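4.2 Open-Day Demonstration at Merasville

The hand-held collection procedure described in Section 3 was shown to outside visitors during the December open day at the Merasville laboratory. The demonstration had two purposes: to let visitors try the grippers without prior training, and to find out how far the written operator instructions could be followed by people outside the group. Each session lasted 14 minutes and was led by either Nesrin Karakaya or Ekrem Bilgin, with 3 visitors admitted at a time. The group's collection before the open day stood at 2,000 episodes, all recorded by trained operators.

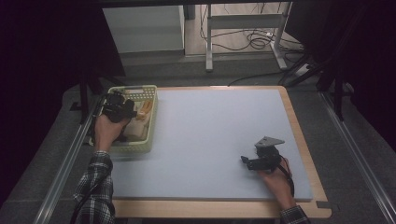
Sessions began with a spoken summary of the task, followed by one run by the session leader and then free practice. Visitors were asked to keep both wrists low and to close the jaws fully before lifting. The second instruction was often forgotten. Visitors from Rinport, who had worked with the Kurkis teleoperation rig, tended to move more slowly than the others and paused before each grasp. We did not score these runs, and no claim about success rates is made from them.

Finger condition was raised in several of the discussions. The grip material on the inner faces takes most of the load during a grasp, and its wear is easy to miss when the jaws are closed – operators therefore inspect it with the fingers open.

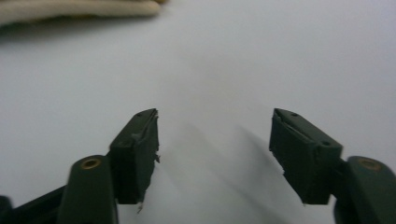
Figure 4. Gripper fingers in the open position, showing torn grip material on the inner faces of both pads.

Soft goods drew more questions than rigid parts. Jacinto Valdovinos, visiting from Bautista, pointed out that a fabric item may bow between the fingers in a way that depends on where it was first touched, and that two operators given the same instruction will often choose different contact points. We agree. The current protocol leaves the contact point to the operator, and the resulting variation is kept in the data.

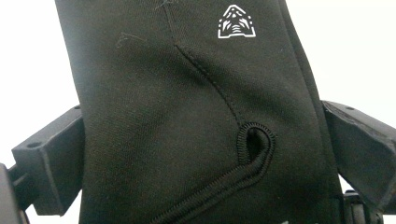 Were the visitors' runs added to the training set?
They were stored separately and excluded from all of the results in Section 5, as the visitors had not completed operator training.

The question was put by Shiela Lagman at the closing discussion and is recorded here for completeness. A revised instruction sheet, with the jaw-closing step moved to the top, was drafted by Melahat Kırmızıgül after the event and is given in the appendix.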